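Workshop Tips > Grippers & Small Robots > Faults and Fixes

Dropped bottle, slimy jaws: what to do when a hand-held gripper lets go

Mirta Cáceres, Oct 30, 2019

Quick one, written between jobs. We had a drop. Spray bottle, picked up fine, lifted fine, then turned slowly in the jaws and went. Landed on the trigger. Cleaner over the table, over the floor, and a good squirt of it inside the gripper. Tín Đàm was holding the tool and had his face closer than he should have. He's all right, eyes rinsed, bit cross.

So. Notes from the clear-up and the week after. Most of it goes for any gripper you hold by a handle and squeeze, and the same jaws on an arm will do the same thing to you, only faster.

If it's just happened

Let go of the trigger. Don't chase the bottle. Everyone's instinct is to grab for it with the other hand and that's how you get a finger between the jaws.

Battery or lead out before you wipe anything. Ours was wiped first and unplugged second and the motor gave a twitch with a cloth in it. Not doing that again.

Spray in the eyes: plenty of clean running water, then follow what the back of the bottle says. Read the back of the bottle before you start, while you're at it. Wanda now writes the main warning on a bit of tape and sticks it to the cupboard door.

Floor next. A shiny hard floor with cleaner on it is a skating rink, and chairs on castors make it worse. Push them back out of the way first, then mop.

Why it slipped

Three things together, as far as we can tell.

Film on the pads. Rubbery pads pick up whatever was on the last object. Ours had been handling a bottle that dribbled down the side. Pads looked clean. Weren't. Drag a dry finger across, if it slides then they're dirty.

Held in the wrong place. A spray bottle is top heavy when it's nearly empty and bottom heavy when full, so the spot that worked in the morning is wrong by the afternoon. Sebastián had topped it up at lunch and hadn't said.

Worn trigger return. Squeeze feels the same, jaws don't close as far. Maximiliano found the spring on ours had gone soft. He swears it was replaced in May. I can't find the note.

Cleaning the pads

Warm water, drop of washing-up liquid, old toothbrush. Along the ridges, never across, or you push the muck into the ends. Rinse cloth, wipe again, dry with something that doesn't shed. Leave them open overnight.

No solvent on rubber. We tried some on a spare pad, it went tacky and then it went crumbly.

Don't soak the whole thing either. Anything with a seam lets water in.

If you've printed markers on your tool for tracking, dab them, don't scrub. A smeared one gives you a wandering position and you'll spend a day blaming the software. Ask me how I know. We lost the best part of 2000 readings to one greasy thumbprint and only spotted it at reading 326.

Before you pick up a bottle

Nozzle turned to OFF. If there's no OFF, take the head off and put a plain cap on.

Use water for practise. Plain water. There is no earthly reason to rehearse with the real stuff, and we were rehearsing.

Close the jaws, lift a hand's height, hold, look for creep. If the bottle turns even slightly put it down and grip again nearer the heavy part.

Stay over the table. Clear table, nothing else on it if you can manage that.

Leads out from underfoot. Anything on the floor gets found by your heel when you step back in a hurry, and you will step back in a hurry.

Glasses on. Yes even with water. Gets you in the habit.

Faces back! If you need to see into the jaws, put the tool down and then look.

Spring check

Cheap and quick. Fold a strip of paper, shut the jaws on it, pull. Should tear or hold. If it comes out whole the spring wants doing. The Flillden ones fit ours, the Cleritz ones are a hair too long and bind. Some 100 squeezes to bed a new one in, then do the paper again.

Keep 2 spares in the drawer. LABEL THEM. The drawer currently has a bag marked "springs??" and that's my writing so I can't complain.

Still to sort: whether sticking a band of grip tape round the bottle helps or just hides the problem. Wanda says hides it. I'd still like to try it on a slippery one. Will add to this page when we've had a go.

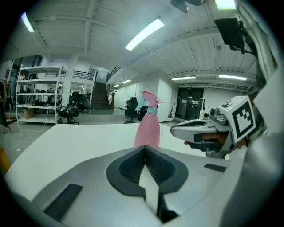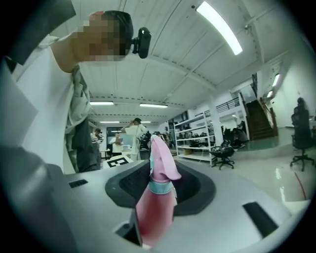
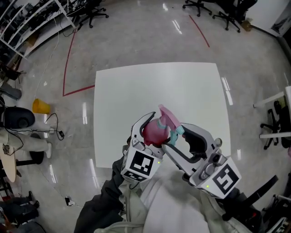

Hand-held gripper work, something pink on the job each time. In the last one the spray bottle is tilted between the jaws.

Related tips
Getting dried cleaner out of a trigger head
Which tape leaves no mark on a painted floor
Sulemana bench vice: stopping the handle drift
Lirnska glue on rubber pads, does it hold?
Sticky castors, five-minute fix

Shares 326 | Comments 2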